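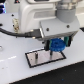
How many examples does the arm need before it can learn a task like this?
We started with 50 and it was too few, so for the gear task we are now collecting 380.

October | By the Ivby workshop desk

The work on the Gekeck project continues in the small room at Prarbridge. One person guides the arm by hand from start to finish, and the computer saves the movement together with the camera pictures. Each try is kept as one example. After every 12 examples we change the starting position a little, so that the system does not learn only one path.

We also keep some of the bad tries. In the first month we deleted them all, and I think this was a mistake. Now they go in a separate folder with a short note, for example "gripped too low" or "wrong angle".

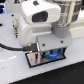
The arm and the blue gear, low over the table.

The next step is a test with 100 new starts, which the system has not met in training. Hourani, our partner for the software, will prepare the list. Results will be in the next newsletter.

You receive this newsletter because you signed up on our website. Unsubscribe | Manage your preferences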